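Section 4. Descaling the Zorkport countertop kettle

The kettle should be descaled once every 57 boils if your tap water is hard. With soft water, you can go longer. A white film on the heating plate or a slow boil means it is time.

Use only Dilutell descaler, part number 3963. Other products may leave a taste.

1. Unplug the kettle and let it cool for 30 minutes.
2. Lift the kettle off its base. Keep the base dry at all times.
3. Fill the kettle with 700 ml of cold water.
4. Add one packet of descaler and wait until it stops fizzing.
5. Put the kettle back on the base, plug it in and bring the water to a boil once.
6. Switch off and leave to stand for 20 minutes.

CAUTION: Keep the lid closed while the solution is hot. Do not drink the solution.

Stone counters, marble in particular, can be marked by descaler. Wipe up drips at once with a damp cloth and rinse the cloth well.
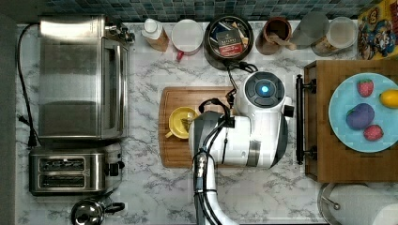

7. Pour the solution down the sink with the cold tap running.
8. Fill the kettle to the MAX line with fresh water, boil and empty. Do this twice.
9. Wipe the outside dry before putting the kettle back on its base.

Note: If film remains on the plate, repeat steps 3 to 8 with a new packet. Do not scrape the plate or use steel wool.

Resetting the descale light

Hold down the power button for five seconds until the light goes out. If the light comes back within a day, see error code 688 in Section 7.

Manual revised Mar 15, 2020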